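The glare in the bin

A kitting cell at Gumico, a contract assembler of small motor drives, ran for most of a spring with a fault that its own log recorded as 'grasp failed, retry OK'. The entry is a warning of the lowest grade. It does not stop the cell, light a lamp or appear in the shift report. By the time anyone read the log from end to end there were 2,580 such entries in it, and a customer had started to send boards back.

The returned boards had one complaint in common. They passed the electrical test at Gumico, were packed, and then failed within days of being fitted. Under magnification the joints beneath one of the tall capacitors showed ring cracks, the sort produced when a part is pushed sideways after soldering. The first suspicion fell on transport, the second on the screw that holds the board to the motor housing. Both took weeks to rule out.

The cell was built by Drevard, an integrator, around a vision package called Grallora. Its job is simple to state. Parts arrive in shallow bins, and the arms pick a board, a harness and a solenoid for each kit and set them out for packing. The boards are round, which removes one of the usual cues for working out which way a part is facing. The software has to rely on the components instead, and the most useful of these are the tallest: two electrolytic capacitors and a green terminal block. 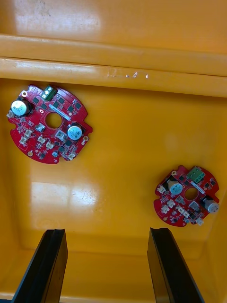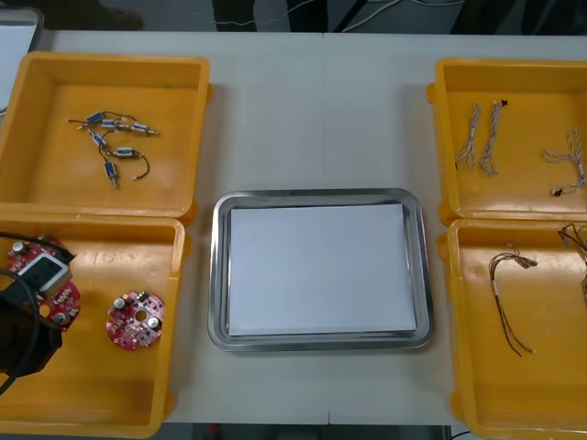
The trouble lay in how the software measured height. Grallora finds the rim of the board, estimates the angle from the tall parts and then chooses two opposite points where the fingers can close on bare edge. A smooth plastic bin under strong overhead light returns patches of glare, and a patch of glare next to a board can look to the depth estimate like a raised surface. When that happened, the angle came out wrong by up to 10 degrees. On most of the board's edge an error of that size does no harm. At two places it puts a finger against the side of a capacitor.

The gripper then did what it had been told to do. It closed until the motor current rose, found that the gap between its fingers was too wide for a board edge, opened again and asked for a new estimate. The second attempt normally succeeded. The capacitor had by then taken a side load for a fraction of a second, and the kit went on down the line as good.

Drevard's report, dated 2023-07-10, is plain about the chain of events. The force limit had been set for the harnesses, which slip if held lightly, and the same value had been carried over to the boards. The retry was treated as a recovery and never as a contact. No rule said that a board touched in the wrong place should be set aside.

Repeating the fault on purpose took 400 picks with a load cell fitted behind one finger. The peak force in a bad grasp was well above what the capacitor maker allows on the body of the part, though still too low to leave a mark that an inspector would notice.

Three changes followed. Boards now have their own force limit, lower than that for the harnesses. A failed grasp on a board sends that board to a reject tray, with no second attempt. The lamps over the cell have been fitted with diffusers, and matt bins are on order from Manzano, with delivery promised for September.

The second change has been the least popular. It costs good boards, as many failed grasps never touch a component at all, and the cell has no means of telling which is which. Gumico has asked for a contact check based on finger position. Drevard has quoted for it, but wants to see a month of figures from the new bins before starting the work.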